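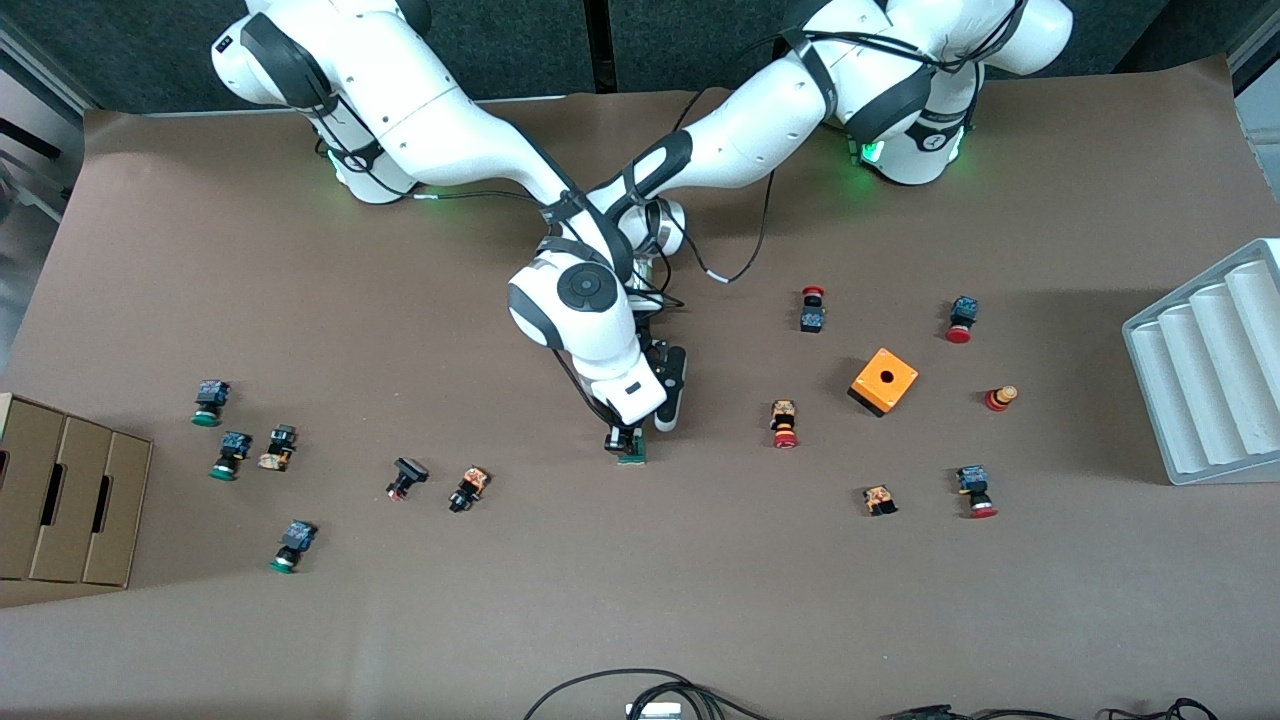 How to Request a Copy of a Property Record

Residents of Flestham and Brosdale may request copies of deeds, survey maps and building permits held by the Records Office. Please read the steps below before submitting a request.

Step 1. Find the parcel number
The parcel number is printed in the upper right corner of the annual tax bill. If you do not have a bill, the front desk can look up the number using the street address. Records filed before the two townships merged are indexed by the owner's last name only.

Step 2. Complete Form 12
Enter the parcel number, the type of record and the years you wish to have searched. A single form may cover up to 22 years. For longer periods, use a second form and staple the two together.

Step 3. Choose plain or certified copies
Plain copies are suitable for personal reference. Courts and lenders usually ask for certified copies – check with the receiving party before you order. Certified copies carry a raised seal and cannot be sent by email.

Step 4. Submit the form and payment
Forms may be mailed or left in the drop box at the main entrance. Payment is by check or money order. Do not enclose cash.

Step 5. Collect your copies
You will be notified by telephone when the order is complete. Bring photo identification. Orders not collected within 60 days are discarded and the fee is not refunded.

Survey maps larger than the standard sheet are copied only on request and may take longer in December, when the office keeps shorter hours.

Questions about a pending order should be directed to Akosua Sowah, Records Supervisor.

Page last revised Thursday, August 6, 2020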